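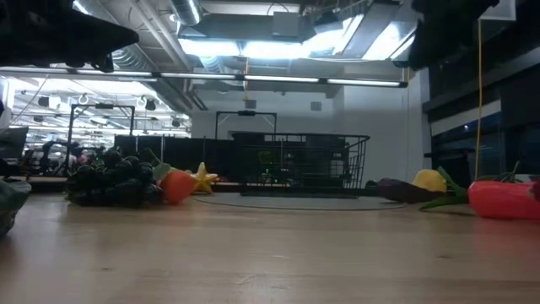 Skernar wrote back after the last report to ask why the planner still stops to think before every single pick, and whether the money was going on that or on something else. Fair question! The short answer is that a good chunk of this period went on exactly that pause, and the rest went on the tooling that let me find out where it was coming from. The longer answer is the rest of this report.

So, the pause. I'd been blaming perception for months, because perception is where I always look first (old habit). Once I had proper timing logs on every stage, it was plain that the detector was handing over its list of objects quickly enough and then the planner was sitting on it, rebuilding its whole picture of the table from scratch each time. Every grape bunch, every lemon, the basket, the other arm, all of it, even if only one thing had moved. I've rewritten that part so it keeps the old picture and only updates what has changed. It's now in the main branch and has been running on the two-arm setup since the start of August.

The logging tool is called Zista and it has turned into a bigger piece of work than I put in the plan. It records the joint positions, the camera frames and the planner's decisions on one clock, and lets me scrub through a run afterwards and see what the software believed at any moment. We've got 2,377 runs stored in it now. I did lose a chunk of time to clock drift between the two arm controllers, which made it look as though one gripper was closing before it had been told to. Very spooky for an afternoon, then very boring once I'd found it.

On perception, the toy fruit and veg set is still what we test on, and it's still good value. The star fruit is my favourite troublemaker. Its ridges throw off the surface estimate, so the grasp planner keeps proposing grips along an edge that isn't really flat. I've added a check that throws out any grasp where the two finger contacts disagree too much about which way the surface faces, and that gets rid of most of the silly ones. The aubergine and the lemon are fine, though the lemon's leaves sometimes get counted as a separate object, and I don't have a neat fix for that yet. For now the software merges anything green that touches something yellow, and yes, I know, I'm not proud of it. It'll break the moment we have a yellow thing sitting next to a green thing that doesn't belong to it.

I went through 439 failed picks by hand to label what went wrong. That was slow going but worth every cup of tea. Nearly 5 in every ten came down to the basket, which surprised me. The wire sides are mostly gaps, so the depth camera sees straight through them to whatever's behind, and the planner then thinks it can swing an arm through the side. I now load the basket as a solid box with an open top, placed from its rim. It's crude and it makes the arms go a bit higher than they need to, but they've stopped trying to take the short way in.

Control has had less attention than I promised. The handover between the arms (one holds back while the other works over the basket) is still a simple lock, so whichever arm asks first gets the space and the other one waits. I'd wanted to have shared planning working by now and I don't. There's a version on a branch that plans for both together, and it works nicely in simulation, but it gets stuck when both arms want the same object, and I won't put it on the hardware until that's sorted.

The Chauhan part of the budget is on track. The Savex licence came out slightly dearer than quoted and I've covered the difference from the travel line, which I wasn't using anyway. If you'd rather I did that differently, please shout and I'll move it back.

Next up, in this order: the lemon leaves, the stuck case in shared planning, and a proper write-up of Zista so that other people can install it without ringing me. I'd also like to talk about whether the fruit set should grow to include something soft, as everything we pick at the moment is plastic and keeps its shape. I'll send the updated spreadsheet separately.

August 20, 2025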